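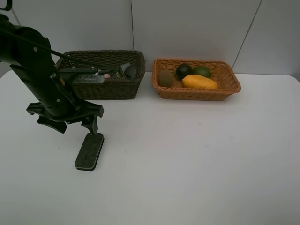

About Ternano

Ternano hires out toys and play materials to nurseries, childminders, playgroups and families. We work from a ground floor unit on the Ruddock estate in Oltstead and deliver across the town and the villages as far as Plevis. The company is privately owned and has no connection with any toy maker or shop.

How we started

The business began as a stall at a Saturday playgroup. Parents brought in toys their children had grown out of, and other parents borrowed them for a month for a small charge. The stall outgrew its cupboard within the first year. A spare room came next, then a lock-up garage, and we moved to the present unit one February, in snow, with a hired van that would not start for the second trip.

For a long time we lent only to families. Nurseries began asking for larger sets that they could keep for a whole term, and these now make up most of our work. We currently supply 23 nurseries and playgroups on term contracts. Family loans carry on as before and are still run on the monthly system.

What we lend

Our catalogue has 473 entries. An entry may be a single item, such as a rocking boat, or a set with a lot of parts. The main groups are:

Building and construction
Soft play and first toys
Pretend play, including shop, kitchen and hospital sets
Water and sand
Musical instruments
Puzzles and table games
Outdoor wheeled toys (delivery only, not by post)

We don't lend car seats, cots, stair gates or anything else that is safety equipment. We are asked for these quite often, and the answer is the same each time. Costumes were dropped from the catalogue two years ago as the washing took too long between loans.

Sets go out in lidded boxes with a contents card inside the lid. The card shows how many parts there should be and which of them we can replace. Please check the box against the card on the day it arrives and tell us by the following evening if anything is short.

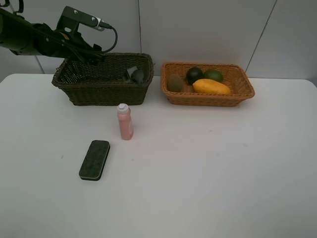
A dark brown wicker basket on the table.

Cleaning and checking

Everything that comes back is cleaned before it goes out again. Hard plastic is washed in warm water with a mild detergent and left to dry on racks overnight. Wooden toys are wiped, never soaked. Fabric items go through the machine at the temperature on the label, and anything that can't be washed by machine is not bought in the first place.

After cleaning, each item is checked for cracks, splinters, loose seams and battery covers that no longer shut. Items that fail are repaired or withdrawn. We do small repairs ourselves. Wheels, hinges and strings are replaced with parts from the original maker where these can still be bought, and if they can't, the toy is withdrawn. It will not be sold on or given away.

Toys for children under three are kept on their own shelves and have a green sticker on the box. Please don't move items from other boxes into a green sticker box, even if they seem suitable.

Charges

Families pay a yearly membership and a monthly charge for each box. Nurseries pay by the term. The current price list can be collected from the unit or sent by email. There is a deposit on large outdoor toys, which is returned when the toy comes back.

We do not charge for ordinary wear. Puzzle pieces go missing and paint gets scratched, and the membership covers this. A whole set lost or left out in the rain is charged at half its replacement cost.

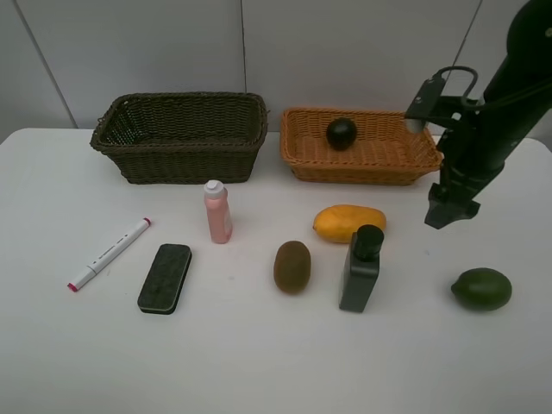

Two woven baskets, side by side along the back of the table.

Delivery and collection

The van goes out twice a week in term time and once a week in the holidays. The Plevis round is every other week all year. If you live in Oltstead you can collect from the unit instead and save the delivery charge. There is parking for three cars at the side entrance, past the tyre place. Please don't use the bays in front, as they belong to the printers next door.

Last year we made 2,346 loans, counting families and nurseries together. The busiest weeks are at the start of the autumn term and just before the summer holidays. Nurseries wanting water and sand sets for the summer should book before Easter.

Choosing a box

New members often take too much. For a child at home, one box a month is usually plenty, and a second can be added at any time. Nurseries tend to do best with a few large sets kept out for several weeks, with time for the children to get past the first day's excitement and find their own uses for things. We are happy to suggest a list if you tell us the ages and the space you have.
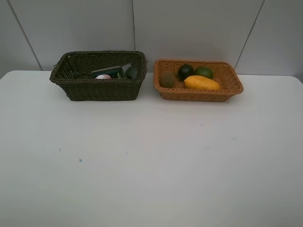
One parent wrote to us that her son had ignored the train set for three weeks, then cried when it was time to hand it back, and asked if loans could be extended. They can. Ring before the due date and, if no one else has booked the box, we will add a month at the normal rate.

Selling or giving toys to us

We buy good second-hand sets if they are complete and carry a safety mark. Please send a list first. The unit is small and we cannot take boxes left at the door. Soft toys are bought new only.

Visiting

You are welcome to come and look at the stock before joining. Children can come too, but the stock shelves are high, so please keep them in the front room, where there are things to play with. There is a step at the main door and level access at the side.

Page updated September 7, 2019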